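Two Hours in the Robot Room at Proltgate

05/12/2022

The sign-in sheet at the Proltgate open day has a column marked "Reason for visit," and the man ahead of me had written "rain." The lab's manager says this is a perfectly good reason and accounts for most of the morning crowd. She runs the manipulation group, the people who teach robot arms to handle objects, and she had agreed to talk to me on the condition that I not ask when the robots would take over. "I get it from the parking attendant," she said. "I get it from my dentist, while his hands are in my mouth."

We talked in pieces. She would answer half a question, go off to stop a child from leaning on something, and return with the other half. I have put the pieces together as well as I can.

Proltgate used to make office partitions, and you can tell. There are a great many partitions. The robotics people took the long side of the building because it had the windows, then found out that daylight moves around and upsets the cameras. "We picked the nicest room in the building and then spent a year fighting it," she said. They have blinds now. The blinds were up for the open day, since visitors like to see out, and the group had been told to expect some odd behavior from the software as a result.

The odd behavior arrived on schedule. A program called Sosa, which plans how the fingers should close on a thing, refused to pick up a sponge for a family of five. It picked up the sponge for the next group without any trouble. "It does that," she said. I asked whether she knew why. "I have a theory. Everybody here has a theory. We keep them on a whiteboard and the whiteboard is full."

What the group does all day is teach grasps. A person guides the arm to an object, shows it where to hold on, and does it again with the object turned a little. Then again. They have 491 of these demonstrations for lab supplies alone, meaning bottles, tubes, droppers, lids, and the kind of plastic cup that folds up if you look at it wrong. She wants 500 before the next round of training and does not expect the last few to be any more fun than the first.

"People picture us writing clever code," she said. "I spent most of October moving a funnel." 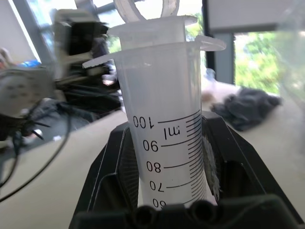 Grip force is where she gets animated, and it is the one subject on which I could not get her to be brief. Squeeze too hard and a plastic barrel goes out of round, so the plunger sticks. Squeeze too softly and the thing slides down between the fingers while the software goes on believing it has a firm hold. She is fond of the big syringes for this, the ones with a scale up to 100 ml, because they are wide and smooth and give you very little to hang on to. The fuzzy white pad on the inside of the finger, pressed up against the barrel, interests her more than the fingers do. "Hard black plastic on slick white plastic, that's a slide at a playground," she said. "You want something in between with a little give to it." The pads fray at the edges. She regards a frayed pad the way other people regard a favorite sweater, and changes it at the same point, which is later than she should.

I asked if the robot reads the numbers. It depends which way the syringe is facing, she told me, and from the wrist you often get the scale backward through the barrel, with the 90 and the 80 running in mirror writing. A person flips it without thinking. The software has to be told that backward numbers exist. "So you tell it, and then for a week it thinks everything is backward," she said. The reading part is a separate program called Aoun, written by two people who sit at the far end behind a partition and who had put up a sign asking not to be tapped on the glass. There is no glass. It's a partition.

By late morning the room had filled up, and she let the public have a turn. You stand behind a line of yellow tape and move the arm with a hand controller, and you have two minutes to get a syringe out of a rack and into a tray. I had assumed this would be easy. I have been using my hands for some time. I got the fingers on either side of the flange, closed them with confidence, and pushed the whole rack six inches to the left.

"Very common," she said, kindly, and wrote something down.

A girl who looked 13, and who told us she was 13 when I asked, did it on the first try and then did it again with her other hand. The lab manager asked what she wanted to do when she grew up. "Not this," the girl said, looking at the cables.

The cables are a sore subject. Everything that moves in that room has to be fed by something that doesn't, and the arm has a talent for finding the slack. There was a plan to run them overhead. The company that sold them the mounting hardware, Nakow, sent brackets for a ceiling two feet lower than the one they have. The brackets are in a box under a desk. She showed me the box.

I did ask, toward the end, who all this is for. Her answer was pharmacies and small testing labs, the places where a person draws up the same volume of the same liquid until their thumb hurts. She has done that job. She did it for two summers and can still tell you which knuckle goes first. "I'd like it to do the dull part," she said. "I don't need it to have opinions." Then, after a look over at the sponge, "It does seem to have opinions."

How far off is that? She made a face. Picking up a syringe in a quiet room with the blinds down is in decent shape, in her view. Pulling the plunger smoothly with a second hand, stopping on a line and not drawing in air, is a good deal further along the whiteboard. She won't give a year. She gave one once, to a visiting official, and it was printed on a banner, and the banner is still in the hallway with the year on it covered by a strip of tape.

The arm was switched off for lunch. Visitors kept filming it anyway. The next open day is planned for spring, sign-up is at the front desk, and they ask that you leave umbrellas in the bin by the door and keep them out of the robot's reach. The bin is new this time.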